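Telen instrument collection: progress to the end of September
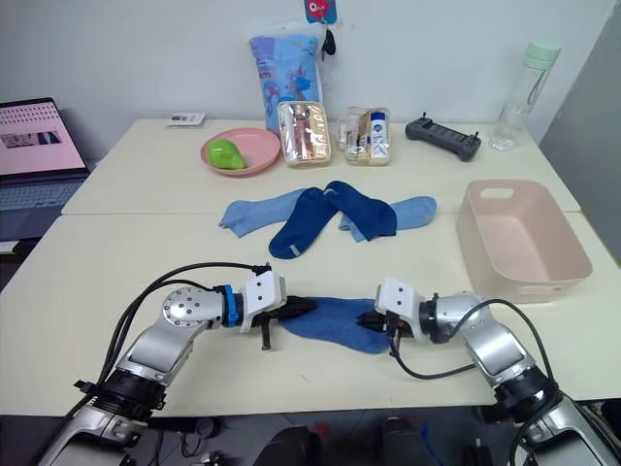 Of the 381 antique instruments on the Telen list, 144 have now been checked against their cases, and I doubt the rest will go as quickly. The dealer's notes are generous: four brass sextants described as complete lack their shades, and two signatures look recut to me. Salamatu Jibrin disagrees on one. Small barometer parts are still being kept in odd socks, much like the blue one held out over the white table, and I would like money for proper boxes.

Tõnu Petrauskas expects the Arnau theodolites back by Friday. I have heard that before. The Plasis valuation should not be relied on until they are here.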